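The Slow Death of the Fixable Mixer

Cladthorpe, seven in the morning, and there's already a line outside the old tire shop. People holding toasters. One guy with a bread machine in a baby stroller, seat belt on.

Fix-it mornings have been running here since January. Free, no booking, bring your own screws if you have them. I went in expecting nostalgia and came out kind of angry – at my own kitchen, mostly.

Take the hand mixer. Mine is a Nultura, bought new, dead in 13 months. Motor fine. Case glued shut. You can get into it with a butter knife and bad language but good luck closing it again. My grandmother's mixer had four screws on the bottom and a wiring diagram folded up in the box. She left it to my cousin and it still makes frosting.

So what happened? Depends who you ask. Glue is faster than screws. Thinner cases are cheaper to ship. And shoppers wanted cheap, we did, no point pretending. A mixer at a price where you'd never pay a person to open it.

Parts are the other half. Shokri, the mail-order parts house everybody at the tables swears by, lists 895 small appliance parts in its current catalog. Sounds like a lot. Then you go looking for your model and it's a drive belt for the one before and a beater for the one after. I tried it for three different machines. One hit, out of stock.

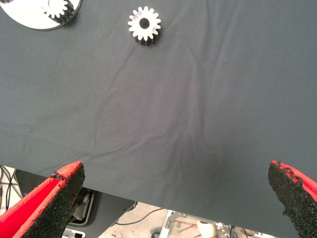 Some makers are better. Ukberg still sells the full guts of its stand mixer, and will mail you a paper manual if you write and ask nicely. Slow, though. Mine took so long I'd forgoten I ordered it. The repair itself was one evening, most of it spent cleaning out old grease with a toothbrush.

The money doesn't always work, let's be clear. A new motor for the Ukberg is $139. A whole new mixer from the discount aisle at the other end of town, $147. Eight bucks. Most people are going to take the shiny one and I can't really blame them.

But the line in Cladthorpe keeps getting longer. Teenagers too, which suprised me. One had a hair dryer in pieces in a lunch bag and wanted to know what the little metal strip was for (it cuts the power when things get too hot, leave it in).

What would help? Screws. A parts list inside the lid. Model numbers that don't change every spring for no reason anyone can name. Cheap stuff, all of it.

Doors close at noon. The bread machine went home in its stroller, buckled in, with a new belt on order.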